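Fold Knitwear Flat, and Fold It on the Bed

The case against hanging knitwear is mechanical. A knitted fabric is a series of interlocked loops, and the loops move under load. A heavy jumper on a hanger carries its whole weight on two small areas at the shoulder. Left there from October to May, it grows longer in the body, and the shoulders take on the shape of the hanger. Steam will correct some of this. It will not correct all of it.

I therefore hold that every knitted item in a household should be folded, and that the proper surface for folding is a made bed. The second point meets more resistance than the first.

The usual objection is that a table is firmer. It is, and for shirts I would concede the matter. A dining table, however, is commonly too narrow for an adult jumper with both sleeves extended, and the sleeves are where most folds go wrong. If one sleeve hangs over the side while the other lies flat, the garment is pulled off its centre line and the finished fold will be thicker on one side. A bed supports the whole piece at once. The slight give of the mattress also helps, as ribbed hems and cuffs sink a little and stay where they are put.

The sheet should be pulled tight first. Pattern is of no consequence, although dark wool shows up well on a pale ground and it is easier to see whether the hem is straight.

My own sequence for a jumper has three folds. Lay it face down and smooth it from the neck to the hem. Bring each side in with its sleeve turned back along the body, then fold once from the hem. A second fold from the hem is common in shops and should be avoided at home; it puts a hard crease across the chest. The finished width should match the shelf. Mine is a Flamham unit with shelves 30 cm deep, and I fold to that measure.

Order matters in the pile as well. Denim and other heavy cloth go at the bottom of a stored stack, with knitwear above. On the bed, while work is in progress, the order is of less importance, and I would not waste time on it. Finished pieces go up by the pillow, and the middle of the bed is kept for the garment in hand.

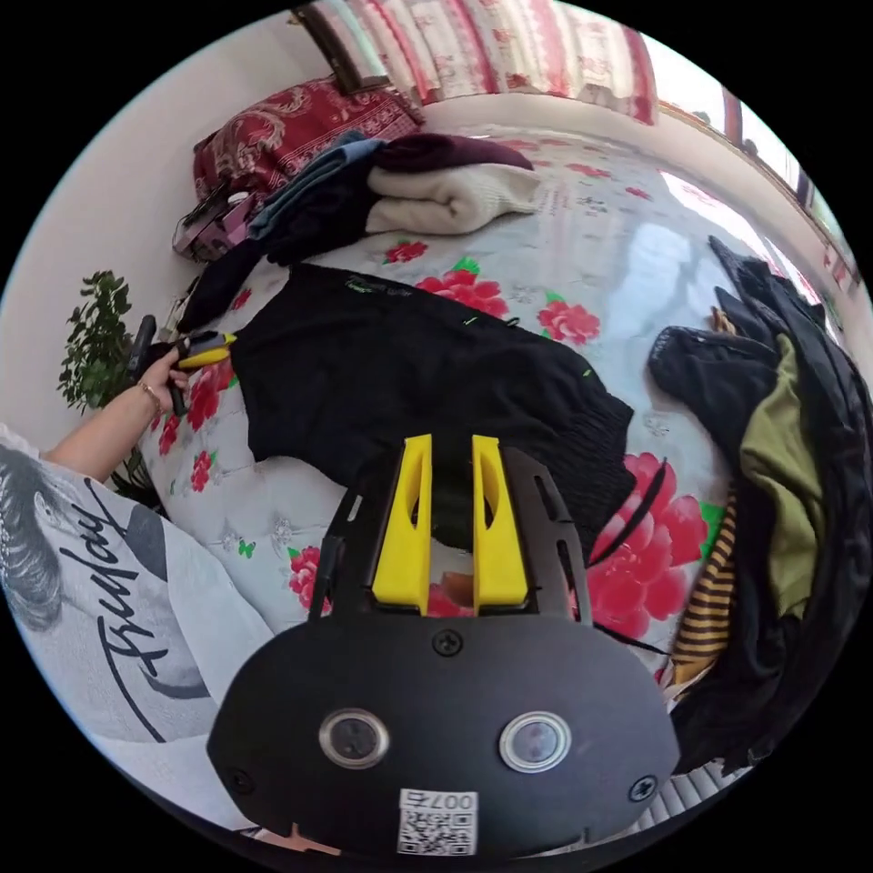
Precious Mabuza takes the opposite view on storage: in her opinion a shelf is wasted on knitwear, and each piece should be rolled and stood upright in a deep drawer, so that the bottom jumper is never the one you want. She has used an Amik chest in this way since 2000 and reports no stretching.

I accept the point about access. Rolling does, however, put a slight curl into a ribbed hem, and a thick cable knit makes a roll too wide for most drawers. For fine merino her method is sound. For anything heavier I would keep to the shelf, with no more than three pieces to a stack — a fourth begins to flatten the one beneath.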